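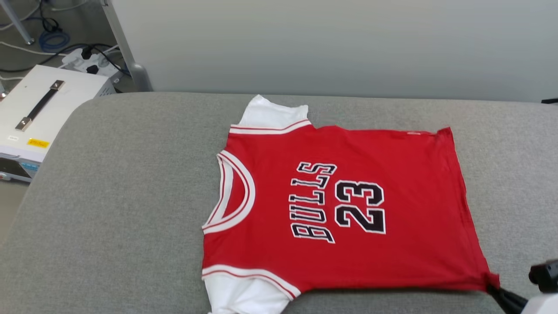
Garment handling at Droslow: a gripper holds the lower corner of a red jersey laid on a grey padded surface.

Camus brings automated garment folding to its Droslow returns site

DROSLOW, March. Camus, the clothing returns and re-commerce processor, has put the first Meririx garment handling cells into service at its Droslow site. The cells were supplied by Teoh and take over the flattening and folding of returned sportswear, a task previously carried out entirely by hand at standing benches.

Five cells are installed on the upper floor, next to the existing inspection line. Together they are rated to handle up to 4000 garments per day. The current programme covers T-shirts, sweatshirts and replica team jerseys. Trousers, padded jackets and items with loose cords stay on the manual benches for the time being.

How the work is divided

Returned items are opened, checked and graded by staff, as before. Graded garments are then passed to a cell, where the gripper takes hold of the fabric at a hem or corner and draws it out flat before folding begins. Sleeves are turned in first, followed by the body. The folded item goes to a tray for bagging.

Jerseys were chosen early in the programme as a demanding case. Large printed numbers and lettering stiffen part of the fabric while the surrounding material stays soft, and the two parts behave differently when pulled. Ribbed collars and contrast sleeve trims give the vision software clear edges to work from.

Garments that the cell cannot fold within 37 seconds are released and sent back to a bench. The limit can be changed by the shift lead from the line terminal.

Changes for staff

A total of 25 employees worked on the folding benches before the installation. All remain employed at Droslow. Most have moved to inspection and grading, where returns volumes have been highest, and the remainder have trained as cell operators. Operators load garments, clear rejected items, replace worn finger pads and record faults. They also mark failed folds by type, and these records are used by Teoh when the handling software is updated.

Pay grades for the operator role were agreed before the first cell was switched on. Folding duty on the manual benches now rotates every two hours, which shortens the time any one person spends on repeated arm movements. Night shifts continue to run on manual benches only.

Next steps

Camus and Teoh will review reject rates by garment type after the summer peak. Long-sleeved base layers and children's sizes are next in line for testing. A decision on further cells will follow the review.

About Camus
Camus processes returned and surplus clothing for retailers, including inspection, cleaning, repacking and resale.

About Teoh
Teoh designs and installs handling equipment for soft goods. Meririx is its product line for garments and household textiles.

Media enquiries: Camus press office, Droslow

ENDS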